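From: Sławomir Piątek
To: county-budget-watch list
Date: December 25, 2025
Subject: Re: Stopgap vote and the reserve transfer

On the stopgap thread, the earlier message said:

> I don't see why everyone is upset about the stopgap. The county has
> passed one before. Services stay open, payroll goes out, and the new
> board can write a real budget after it is seated. The Onberg money
> is a separate matter and should be argued separately. Also, can
> someone explain the reserve transfer in one paragraph? I read the
> staff memo twice and still can't tell if it is a loan or a grant.

I'll take the second question first because it is the easier one.

It is a loan on paper. The general fund borrows from the reserve and pays it back by the end of the fiscal year. The memo calls it an "interfund advance," and the resolution attached to it uses the same words. What makes it hard to read is that the repayment schedule is in a different attachment, and that attachment only covers the first two quarters. For the rest of the year it says repayment will be "determined at budget adoption." So if the budget is never adopted and we go from one stopgap to the next, there is no date on which anything has to be paid back. I asked the finance office about this by email and was told the intent is full repayment. I believe that is the intent. It isn't in the resolution.

On the first question, I agree that a stopgap by itself is ordinary. The one passed in July two years ago ran 27 days and I don't remember anyone being hurt by it. The current one is different in two ways.

First, it runs 60 days and can be extended once by the chair without a vote. The old one could not be extended at all. The extension language is in section 4, near the bottom, and it was added between the first and second readings. I was at the second reading and it was not read aloud. The clerk read the title and the chair asked for a motion.

Second, the Onberg money is not separate, even though I would like it to be. The Onberg training center gets its county share through the same general fund line that the advance would fill. If you vote for the stopgap as written, you are also voting to keep that line at last year's level plus the increase that was supposed to be debated this winter. You can be for the increase or against it. I am mostly for it. But the members who told us they would hold a hearing on it have now voted for it at first reading without one.

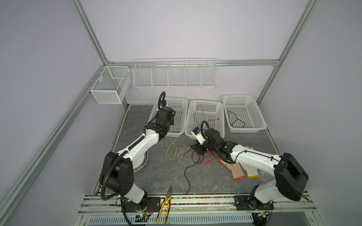
The two sides on the board are not as far apart on the training center as the speeches make it sound. The majority wants the full increase now, and the minority wants half now and half after a report on enrollment. Both would fund the evening classes. The fight is over the equipment line, and I think it has gotten silly. One member held up a printout at the last meeting and said the county was "buying toys." Fujimoto and Lerard both told the board in writing that they have trouble filling technician jobs, and that is the kind of testimony a hearing is for. If the member thinks they are wrong, he should have the chance to ask them in public. So should the rest of us.

As for the politics, here is how I read the count. There are four votes for the stopgap as written and two against. The member from Loklow has not said. She voted yes at first reading but asked for the section 4 language to be explained, and as far as I know it has not been. If she moves to strike the extension, I think the motion passes, because two of the four would have a hard time defending it back home. If she does not, the whole thing passes and the chair has a free hand into spring.

I don't think the majority is hiding anything terrible. My guess is that they don't want to take a hard vote on the tax rate before the filing deadline, and a long stopgap lets them avoid it. The minority would do the same if they had the chair, and in fact they did when they had it. That doesn't make it a good way to run a county.

What I would ask people on this list to do is fairly small. Write to your own member and ask for three changes:

1. Strike the extension in section 4, or require a recorded vote for it.
2. Put a repayment date for the advance in the resolution itself.
3. Take the training center increase out of the stopgap and schedule the hearing that was promised.

Please write to your own member only. Last time a number of us copied the whole board and the clerk, and the messages were all logged as one item under "general correspondence." A message from a constituent to a member gets logged under that member's name and has to be included in the packet.

Please also keep the tax rate out of it for now. I know there are strong opinions here, and I have mine, but the rate is not on the agenda. When we bring it up, the chair rules the comment out of order and we lose our time. That happened to three speakers at the last meeting.

One correction to something I posted earlier. I said the Loklow branch library would lose its weekend hours under the stopgap. That was wrong. The hours are paid from the library district, which has its own levy, and the district adopted its budget on time. I had looked at an old copy of the chart. Sorry to anyone who passed that along.

The agenda for the next meeting is not posted yet. I will send the link when it is, along with the page numbers for section 4 and the two attachments, so people don't have to go looking through the whole packet. If anyone has a clean copy of the first reading version, please send it to me off list. Mine is a scan and the bottom of the last page is missing.

Sławomir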